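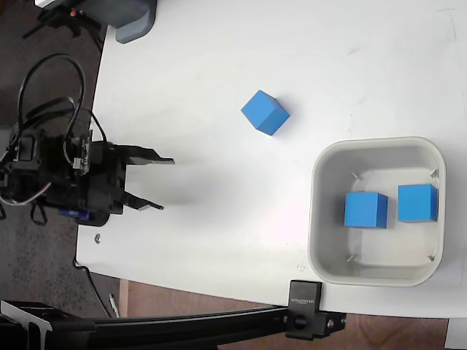
The release of a technician from the armed forces should be one of the simpler passages in working life. A trained person leaves one employer that needs the trade and looks for another that needs it equally. Yet many of those who come to the Plorport Transition Centre have spent a decade or more maintaining vehicles, radios or airfield equipment, and find that the civilian world asks them to begin at the first rung. The abilities in question are ordinary ones in the best sense. A person who has traced faults on a radio vehicle at night can follow a bundle of black cables looping up and back down into a mechanism, notice the thin white and pink wires trailing from its side, and know where to start looking. That ability does not lapse on the day a uniform is handed in.

It is the view of this Centre that the recognition of military trades should be settled before a member is released, and that the cost of settling it should fall on the institutions involved. At present it falls on the individual, at the point in life when the individual is least able to carry it.

Consider the matter of hours. Civilian certification in most mechanical and electrical trades depends on hours logged under supervision. The military keeps excellent records of courses attended and postings held, and much poorer records of hours worked at a bench. Abdelghani Ait Ali left the service in May after a career in vehicle electrical systems. He had kept his own log in a series of green notebooks, and it came to 3,327 hours. The assessor accepted 600 of them. The remainder were declined on the ground that the supervising signatures could not be matched to a civilian licence number, which no military supervisor had ever been required to hold.

We do not fault the assessor, who applied the rule as written. The rule was designed for apprentices in private garages, and it serves them fairly well. It was never designed for someone whose supervisor was a warrant officer who has since been posted three times and retired.

There is a second cost, seldom discussed, and that is the fee. Mr. Ait Ali paid $300 for his first assessment and a further $200 to have it reviewed. These are modest sums to an institution. To a household that has just moved off base, and is paying civilian rent for the first time in years, they can decide whether an application is made at all. Several of the people we see do not apply. They take work below their training and in time stop mentioning the training.
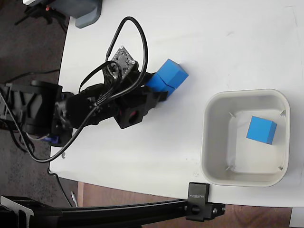

*Two blue blocks in the gripper, a third in the grey bin.*

Employers have shown more flexibility than regulators, and they deserve credit for it. Fultent, which services pumping equipment along the river, has for some time used a practical bench test in place of a paper review for its junior positions. Candidates are given a fault and a morning to find it. Nakitz has adopted a similar practice in its workshop. Both firms tell us that former service members do well in these tests, and both have also told us, with some frustration, that they cannot promote the same people past a certain grade until the certificate arrives.

The argument against reform is usually put in terms of safety, and it should be answered seriously. A trade certificate protects the public. Nobody in this Centre would wish to see it handed out as a courtesy for past service, and most veterans would resent the suggestion. Military equipment does differ from civilian equipment, and there are building codes, consumer rules and reporting duties that a service technician may never have met. Those gaps are real. They are also specific, and a specific gap can be closed with a short course. Repeating an entire apprenticeship closes it too, at the price of several years of a skilled person's earnings.

Three changes would go a long way. Military supervisors in recognized trades should be issued an equivalent number that provincial assessors agree to accept. Each member in such a trade should receive a certified statement of bench hours every year, while the supervisor is still at hand to sign it. The first assessment fee should be waived for any member within two years of release.

None of this requires new legislation in our province. The Kopecký report, prepared for this Centre by an outside reviewer, set out the administrative steps in plain language and found that the regulator already has the discretion to take them. The report has been with the responsible office for more than a year. We have received a courteous acknowledgement and have been told that the file is under study.

Mr. Ait Ali is now working at Fultent and attending evening classes on Mondays, where he is being taught to read a wiring diagram. He has asked us to note that the instructor is very good.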